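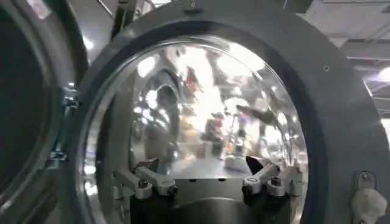

A reader wrote under my November post that I should stop blaming the robot, and that a gripper does only what the door switch tells it. I was a little offended when I read it. Then I spent two evenings with the logs, and I must say the comment was mostly right, so I want to write down the whole story properly.

For new readers: I work on a small project called Flerkance. We teach a two-finger robot arm to load and unload a steam steriliser, the round kind with a polished chamber and a heavy door on a hinge. The arm stands in front of the opening, reaches in, puts down a tray or takes one out, and comes back. The software which decides when it may move was written mostly by me. We call this part Lovix.

What went wrong is quickly told. In cycle 2774 the arm was inside the chamber when the door began to close. The door on our machine is driven by a small motor, and I had believed that it could never move while the arm was past the flange. It moved. The edge of the door touched the second link of the arm, the arm felt the force and stopped, and the door continued to push for 3 seconds until its own current limit switched it off. No person was near. The arm has a scratch in the paint and the gasket has a small mark, and for the gasket I was more sorry, as a new one is expensive and takes long to arrive.

My first explanation was that the arm had reported a wrong position. I wrote this in November, too quickly. The arm has had position trouble before, always near the back wall, so it was the easy suspect. The wall is like a mirror, and the wrist camera sees there every lamp of the room, and its own fingers too, bent and stretched. Sometimes the vision part takes such a reflection for a tray handle and moves the hand some millimetres in the wrong direction. It is annoying and I will write about it another time. But it has nothing to do with the door.

In the logs the arm position is correct the whole time. It says clearly "inside". The permission for the door is what is wrong.

There are two signals. One comes from the arm and says that the gripper is outside of the flange. The other comes from a switch at the hinge and says that the door is fully open. The door may close only if the arm is outside. The arm may enter only if the door is fully open. On paper this is simple, and I drew it on paper many times.

The switch at the hinge, however, was loose. When the arm set down a heavy tray, the whole machine shook a little, and for a very short time the switch said "not open". Lovix saw this and thought: the door is not open, therefore the arm cannot be inside, therefore my stored arm signal must be old. It then threw away the true signal and asked for a new one. The answer should come within 2000 milliseconds. During this waiting time the value was empty, and my code treated empty as "outside". The door controller had a close command waiting in its queue from the earlier step, and it was now free to execute it.

So there was a loose switch, and there was a programmer who let an empty value mean "safe". The screw I can forgive. The second thing I learned in my first year of study, and I did it anyway, at a late hour, to make a warning disappear from the screen. I even found my own remark in the code: "temporary".

The reader asked also why the emergency stop did not act. It was not pressed, there was nobody at the button, and the light curtain in front of the machine looks only for people coming from the side. It does not look at the door. I had never thought of the door as a thing that could be dangerous to someone's arm, I mean a human arm. For cleaning the chamber we reach in with the hand at the same place. This I thought about for a long time after reading the logs. We now cut the power of the door motor before cleaning, with the key in the pocket of the person who cleans.

What I have changed until now:

Empty means "inside". If Lovix does not know where the arm is, the door does not move.

The close command is not kept in the queue any more. It must be given again when the conditions are true.

The arm signal goes also by wire directly to the door motor relay, without any software between — the Welell relay was lying in our drawer for a year.

The hinge switch has a new bracket and a drop of thread lock. I check it every 6 days.

The force limit of the door is still too high for my taste. To reduce it I need to open the controller box, and in the manual the page about this is very short. If somebody has done it on a similar machine, please write to me.

I have corrected the November post and left the old text visible with a line at the top. The next test with the arm inside will be done with the door motor disconnected, and with a foam block in place of the tray, until I trust the new relay.

Chuang, Dec 12, 2023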